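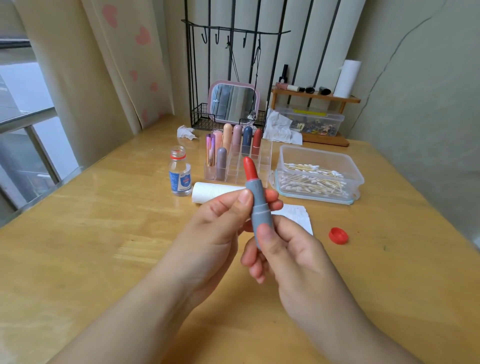
Week 13: Theme and Variations

Variation form is one of my favorite things to teach, and I hope you'll leave this unit hearing it everywhere! A composer gives us a tune, usually short (16 or 24 measures is plenty), and then dresses it up again and again. Listen for the bass line first. The melody may vanish under runs and trills, but the bass often stays put, and once you catch it you'll never feel lost.
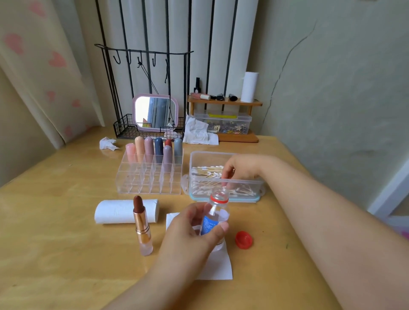

How do I know when a new variation has started?
Listen for a full cadence followed by a change in rhythm, texture or key. Many sets also have one variation in minor, and it's a wonderful landmark.

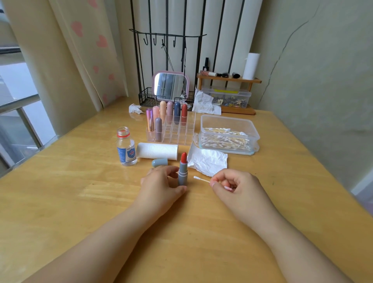 The slow variation usually comes near the end, with long, singing ornaments, and then the finale takes off in a new meter. Follow it with the score if you can (it's such fun to see how much of the theme is still there).

Listening journals are due 12/16/22, up to 558 words. Please mark the measure where the minor variation begins.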